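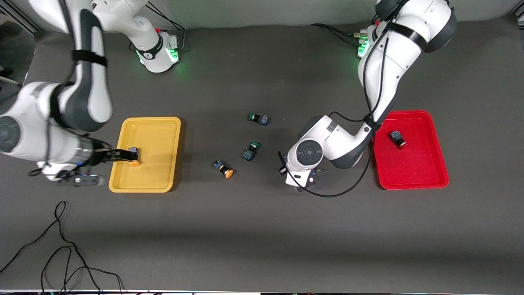 Station 2, switch sorting task, right arm over the yellow tray.

Handescombe Lab, bimanual bench
Pre-run inspection and comments
Period: February, second block
Filled in by: Sólveig Kirkegaard
Method under test: Juvo (policy with re-grasp step), compared against the Kuipers baseline

1. Emergency stop reachable from both stools
OK. Tested before power-up.

2. Base bolts and table clamps
OK. One clamp on the left base took a quarter turn.

3. Status lights on both bases
OK, green. Do not start a block on any other color.

4. Straps on upper links
OK on both arms. Replace the left strap before the next block. The hook side is filling with lint.

5. Cable slack
Comment. The cable loop below the left arm hangs lower than I would like. Swept the full joint range by hand and nothing caught. Check again after every 200 trials.

6. Cables at the front corner of the mat
Needs work. Still in a tangle. Tie down and route off the side. Carried over from the last inspection.

7. Gripper fingers
OK. Wiped both pairs. Slight wear on the right inner pad, within limits.

8. Trays
OK. Yellow on the left, red on the right. Tray positions are part of the test condition, so do not shift them between trials.

9. Switches
Comment. Green and orange caps are both in use. Take out any switch with a loose cap and log its number. Three were pulled in this block.

10. Speed limit and force threshold
OK. Same values for Juvo and Kuipers. Read them off the controller, not the old Pradetti sheet.

11. Trial log
OK. 129 trials logged, 13 stopped by the operator. Most of the stops came when a switch lay on its side close to a tray rim and the fingers pressed on the rim. Juvo backed off and tried again in most of these cases. Kuipers kept pushing until someone hit stop. Mark operator stops as failures for both methods.

12. Hands clear of mat while arms are enabled
Reminder. Resetting switches by hand is allowed only with both arms paused.

Result: cleared to run, with item 6 open. Must be closed before the Saturday session.

S.K.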